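**Trandomthorpe Library Annex: reuse of small desktop computers**
Progress report to the Kelemen Fund, 2026-07-04
Prepared by Akosua Mensah

Work in June was mostly on checking the donated mini PCs before they go out to reading rooms. The grant pays for the bench, replacement cables and storage, and for Gergely Jakab's hours. All of the machines came from the Ilbridge office closure and arrived without paperwork, so each one is checked from scratch.

We started with the ports. A reading room computer gets a keyboard, a mouse and often a card reader, and people plug and unplug them all day. A worn port is the fault we hear about most from branches. Every socket on the case is now tried with a cable before the machine is opened or wiped. 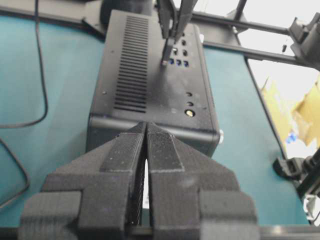 *Port check: black cable at the sockets above the blue USB row.*

The cases show ordinary wear. Scuffs and dust on the outside are noted but don't count against a machine. We agreed with Dadalwood branch that they would take units with marked cases as long as the ports and the power button are sound. That saves us from buying replacement covers, and the line for covers in the original budget can be moved to cables if the Fund agrees.

Of the first 11 machines checked, 8 passed on all ports. The other three each had one bad socket. Gergely has labeled those and set them aside for desks that need fewer connections. None has been scrapped.

Side ports take longer. They sit close to the vents, and on a desk against a wall they are hard to reach. We test them with the case turned so that the openings face the person working, and the plug goes in straight. 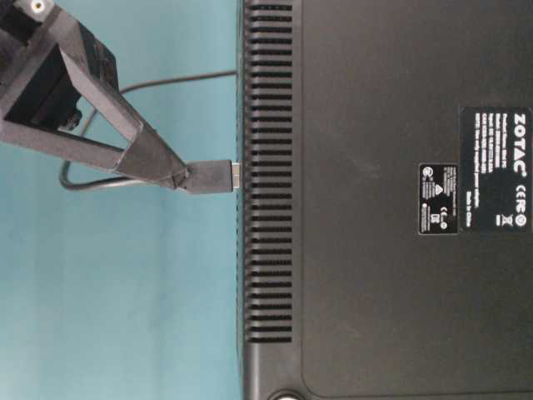 *USB plug at a side port on a ZOTAC mini PC, between the vent slots.*

Spending is inside the plan. The cable order was smaller than expected, as many of the old leads from Ilbridge still work. The bench in the annex dates from 2008 and needed one new leg, which we paid for out of our own repair money. The teal top has been kept because black parts are easy to find on it. 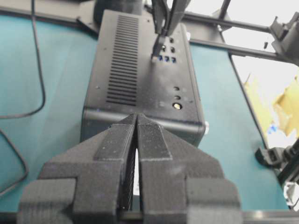

The written check sheet is finished and will go to all branches with the machines. Gergely wrote it to be used by staff who have never set up one of these. It works down the face of the case in order: the small black jacks first, then the row of three blue USB ports, then the round power button nearer the other end. The vent grille alongside gets its own line, with a reminder to brush out the slots. One sheet is filled in per machine and kept for 90 days after delivery.

Still to do before the next report:

- finish port checks on the rest of the Ilbridge machines
- wipe and reload the units that have passed
- deliver the first set to Dadalwood
- get the Fund's answer on moving the covers money to cables

The delivery date depends on Dadalwood's new desks, and we will write when they have confirmed it.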